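Pre-Ride Safety Checklist, Prullbridge Spring Loop
Checked 15 Apr 2024

We ran every loaner bike through the full list before the club's first big outing, and what a great bunch of bikes they are this year! Comments are from the workshop stand.

Frame and fork
Cracks at welds: none found. OK
Headset play: slight knock on the green Tipoki. Tightened, rechecked, OK
Comment: wipe the down tube before you look. Road grime hides a lot.

Wheels and tires
Spokes: OK, one rear wheel trued
Tire pressure: 45 psi on all the hybrids
Sidewalls: two front tires replaced
Comment: the new Pinevora tires went on by hand, no levers. Love these!

Brakes
Pad wear: OK on all but one bike, new pads fitted
Lever travel: OK
Comment: squeeze hard and rock the bike forward. If it creeps, it goes back on the stand.
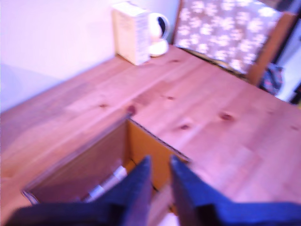
Open cardboard box, pine table.

Drivetrain
Chain wear: one chain past the mark, swapped. The old one had 2,749 miles on it, and the rider who logged every one of them deserves a round of applause
Shifting: OK after a half turn on the barrel adjuster
Comment: the Plomcombe climb comes early, so test the lowest gear under load (ride up the ramp behind the shop, it's steep enough).

Rider gear
Helmets: straps and buckles OK, one with a dented shell thrown out
Lights: front and rear OK, charge the night before
Comment: bring a spare tube that fits your own wheel size. We had some mix-ups in January.

Still open
Bell missing on bike 1,405
Saddle clamp bolt on bike 1,918, part ordered, do not lend out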